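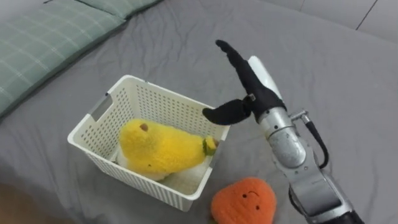 Section 4: Comparing two sets of fingers on the same arm

This section explains how to compare the standard fingers of the Donar gripper with the long fingers from the Prirnico kit. Please read it to the end before you switch on the arm. The mounting of the fingers is explained in Section 3 and is not repeated.

4.1 Before you start

1. Check that the emergency stop is within reach of your left hand.
2. Open the Onbridge controller page and choose the profile "Soft objects". Do not use the profile "Default" -- its closing force is too high for plush and foam.
3. Set the closing speed to 20 per cent and the force limit to 33 per cent.
4. Open the gripper fully. The opening value on the page must read 100. If it reads less, repeat the zero setting from Section 3.
5. Move the cable by hand through the whole turn of the wrist. It must hang in a free loop and must not pull at the connector.

Caution: Keep your fingers away from the gripper during the zero setting. It closes one time without warning.

4.2 Placing the objects

A soft surface is harder for the arm than a table, and we recommend to do the comparison on both. The height of a mattress changes when you lean on it, so stand back before you start the height measurement.

1. Put the container where the arm can reach all four corners of it.
2. Put the test object beside the container, on the side of the arm.
3. Pull the cover flat near the object. Small creases are allowed.
4. Save the position as "Start A".

Note: Ludmila Vlček has tested the set-up with hard cubes also. For cubes use the profile "Rigid" and skip step 3.

4.3 The pick and place run

1. Press Run. The arm goes to "Start A", lowers and closes.
2. Wait until the force value on the page is steady.
3. Let the arm lift the object and carry it to the container.

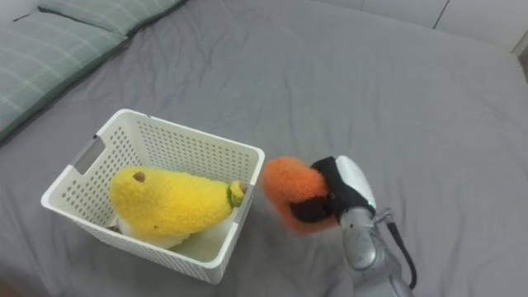
The carry height is the value which most users set too low. It is counted from the rim of the container, and you must add the part of the object that hangs under the fingers. With a shaggy plush like the orange one, held beside the rim of the white basket, the fibres reach lower than you expect, and the controller does not know about them. If there is already a big toy inside, as the yellow one is, measure from its highest point when this is above the rim.

4. Let the arm release the object. Do not help with your hand.
5. Write down the result: placed, dropped, or touched the rim.
6. Make 20 runs with each set of fingers, with the same object.

Caution: If the object slips during the carry, press Pause and not Stop. Stop opens the gripper.

4.4 Reading the results

Compare first the number of drops, then the number of rim touches. A difference of one or two runs says nothing -- repeat the series in this case. When the long fingers touch the rim often, raise the carry height before you change the force.

Send your result sheet to Kirsty Jardine at the Sutherland office, with the firmware number of the controller on the first line.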